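Notes on a house standard for tabletop manipulation cells

3rd March

Revision 2 of our cell rules went out to the Braltora and Fendik benches this morning. The first revision was written in December, in a hurry, and most of it was about emergency stops. The stops are fine. What it lacked was anything on the table itself, and the table is where two benches running the same task list were producing results we couldn't compare.

The formal standards for industrial robots cover guarding, stopping and speed near people, and we follow the ones that apply to us. They have little to say about what should be lying on the work surface. That part has to be local, so the notes below are local. Adopt them or don't.

Surface. Every table gets a cloth, fixed underneath at the corners. A bare glossy top throws reflections into the head camera, and hard objects skate on it when a fingertip brushes them. A fine, low-contrast weave is acceptable. Stripes and large prints are not. The cloth may overhang the front, but it must stay clear of the base joint through the whole range of motion. Check this by jogging the arm slowly, with a hand on the stop.

Speed. The tool is limited to 300 mm per second whenever a person is inside the floor marking. For thin or breakable items we go lower and leave the value to the operator, who writes it in the log. The Castillo bench had been running one limit for everything and was getting through a lot of test objects.

Force. Grip force is set per object class. The classes are rigid, deformable and fragile. If an item fits two of them, use the gentler one. A package with something soft inside counts as deformable even if the film looks stiff. Spectacles are fragile, always, and the preferred contact is the bridge. Gripping a lens is logged as a fault whether or not the lens survives. Temple arms are allowed only when the task sheet says so.

Layout. Leave one clear area on the table, at least as large as the biggest item in the set, as a place to put things down. It can be on either side. Objects may touch or overlap if the task calls for it, but the starting layout has to be recorded before the first motion. Mix the materials: a set made only of blocks tells you very little about clear plastic, and clear plastic is where the depth readings fall apart. 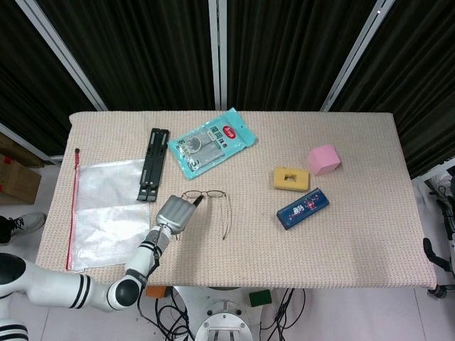 Gripper at the bridge of the glasses, mixed set on the cloth, front right left clear.

Item 515 on the object list is the glasses, and item 555 is the zip bag. Both are marked as difficult, for different reasons. Thin frames give the depth sensor almost nothing to work with, and a wrinkled bag gives it a surface that changes with the lighting. Scores for these two are reported separately from the rest of the set - averaging them in hid a regression on the Clodwood controller for most of a month.

Cables. This is the section I expect complaints about. Cables at the wrist must have enough slack for a full turn and no more. Cables at the base must be kept off the walking side of the table and tied wherever they cross a frame member. Loops under the cloth are permitted for now. I would like them gone in the next revision, but that needs a cable tray that fits under the existing tables, and the one we tried fouled the mount.

Background. Dark curtains on all visible sides, drawn before the run starts. Boxes and loose equipment on the floor are tolerated outside the marking, provided they stay put for the whole session.

Still open: how often to replace the cloth, and whether a fault on a fragile item should end the run or only the attempt. I lean toward the attempt. The Fendik bench wants the run, and they have the longer fault log, so their version stands until the next review.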